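Man remanded over fatal stabbing of business partner in Dristmont

Friday, May 2, 2025

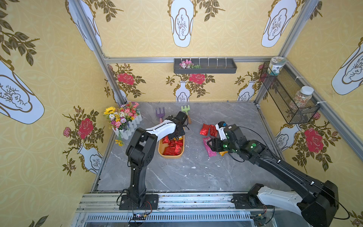 A 41-year-old man has been remanded in custody by magistrates in Dristmont, charged with the murder of his former business partner at a lock-up unit on Saarela Road.

Joonas Rautiainen appeared before the court for a hearing lasting six minutes. He spoke only to confirm his name, age and address. No plea was entered, and no application for bail was made. The case was sent to the Crown Court, where a judge will set a timetable.

The charge alleges that Mr Rautiainen murdered a 38-year-old man, who has not been named at the request of his family, in the early hours of Tuesday. A second charge, of possessing a bladed article in a public place, relates to the same date.

According to the prosecution's outline, the two men had run a small vehicle repair business from the unit until January, when the lease was transferred into the dead man's name alone. The court heard that there had been a disagreement over the sale of tools and a recovery vehicle, and that messages on the subject had been exchanged up to the evening before the incident. The contents of the messages were not read out.

Police were called at 1.14 am by a resident of Boner Lane who reported hearing raised voices and then a metal shutter being struck several times. Officers found the injured man on the pavement, 50 metres from the entrance to the unit. Paramedics treated him there, but he was pronounced dead at 1.52 am. A post-mortem examination gave the provisional cause of death as a single stab wound to the chest.

Mr Rautiainen was arrested later the same morning at an address in Mevlow. He was interviewed on two occasions and charged on Wednesday night. The prosecution said a kitchen knife had been recovered from a drainage channel behind the unit and had been submitted for forensic examination. Results are not expected before the next hearing.

The defence solicitor told the court that her client had co-operated with officers and had provided a prepared statement. She asked for early disclosure of the recording of the emergency call and of any footage from the bus depot opposite. The prosecutor said the depot footage had been secured but that one of its cameras had been out of service for maintenance - the hours affected were still being checked.

The magistrates made an order preventing publication of the names of two witnesses, both of whom are under 18. The order remains in force until it is varied or lifted by the Crown Court. An application to extend it to a third witness, an adult, was refused.

Saarela Road was closed between the Boner Lane junction and the railway bridge for most of Tuesday and Wednesday. It has since reopened to traffic in both directions. A cordon remains in place at the unit itself, and tenants of the neighbouring units have been given access by the rear gate only. Bus services that were diverted by way of the ring road have returned to their normal route.

Detectives have collected statements from residents on both sides of the road and have searched gardens and drains within 200 metres of the unit. They wish to hear from anyone who drove along Saarela Road between 12.30 am and 1.30 am on Tuesday, in particular those with dashboard cameras fitted. They are also trying to trace a cyclist who passed the depot heading towards Mevlow shortly after 1 am. The cyclist is being treated as a possible witness and is not suspected of any offence.

Information can be given at the front desk of Dristmont police station or by calling the non-emergency number, 101.

Mr Rautiainen will next appear by video link. An inquest is to be opened and adjourned pending the outcome of the criminal proceedings.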